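Vovell two-arm kitting package - worth it for small boards and wire leads?

Posted in Automation & Light Assembly, July 2025

We are looking at the Vovell kitting package for a low-volume line. The job is to put one round board and its matching wires into a tray for the person at the next bench. Batches are almost 1,000 kits and the part mix changes often. The quote covers two arms, grippers, the Kullus pick software and 2 days of setup. My doubt is the wires. Has anyone run flexible leads on it, and what did you have to change?

Cellholm_bench

We have had the package since September. Rigid boards were easy to teach. Leads took most of our time. Keep each part type in its own shallow tray and put the kit tray between the arms, within reach of both.
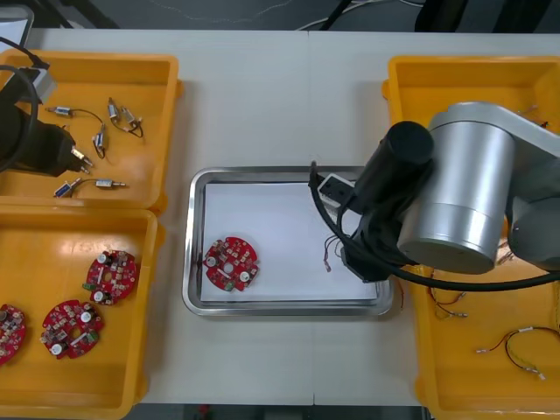 Grip position matters more than speed. If the gripper takes a lead near the middle, both ends hang down and can catch on the tray rim during the place move. We raised the travel height and slowed the last part of the descent. Leads that lie across each other are still the main cause of double picks. Spread them out when you refill - the software will not separate a tangle for you.

Also check the cable routing on the arms themselves. A slack gripper cable can drag over a parts tray and shift what is in it. The standard clips are too far apart, so ask for more before you sign.

tshabalala_controls

Agree on the double picks. The quote usually leaves out the Kullus license after the first 6 months, so get that price in writing. Part changeover is a saved recipe and takes us 20 minutes, most of it spent checking the board pick height. I would ask Vovell to run a trial with your own leads. Their demo parts are stiffer than most wire.

mill_lane_2

we only do boards on ours, no wires. works fine. support is slow to answer email, call them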